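Drendum Clear Table Cover, Round and Cut-to-Size

Item 3582-R
Sold by Hrytsenko Home Supply
Category: Table linens and protectors

A clear cover laid over a cloth or quilted pad keeps spills off the fabric and leaves the pattern in view. The Drendum is made for tables that get daily use: meals, folding, sewing, homework.

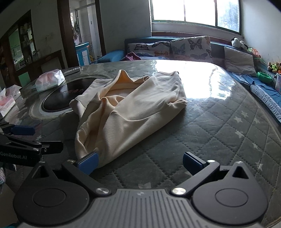
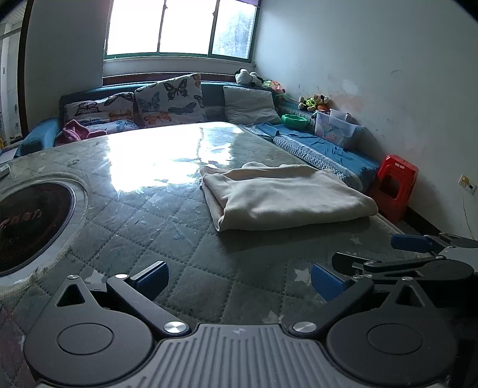 Edivaldo Andrade

Material
Clear flexible vinyl, gloss on the top face, fine matte texture on the underside. The matte side goes down. It lets air out as the sheet settles and keeps the vinyl from sticking to varnish or paint.

Sizes
Round covers are cut to order. Measure across the widest part of the table, then subtract the width of any molded edge. For a drop over the side, choose the Jestine soft grade, which bends without cracking. The standard grade is meant to stop at the edge.

Use over quilted cloth
Stitched pads have raised and sunken areas. The cover bridges the low spots at first and relaxes into them over several days -- faster in a warm room. Pull the cloth flat before laying the cover. Creases left under it will show through the gloss.

Heat
Not a trivet. Use a separate pad under pans, kettles and irons. The sheet softens under hot items and the mark is permanent.

Cleaning
Wipe with a damp cloth and mild soap. Dry both faces before putting the cover back. Do not use acetone, bleach or scouring powder. Ballpoint ink should be wiped off the same day; dark dye from new denim can stain if left in contact.

Shipping
Rolled on a tube, matte side in. Unroll and leave flat overnight. Cut-to-size orders ship within 13 working days and cannot be returned unless faulty.

Related items
Arkar felt underlay, round, item 317
Jestine soft grade by the yard, item 17

Sizing questions: ask for Rostyslav Vasylenko at the order desk.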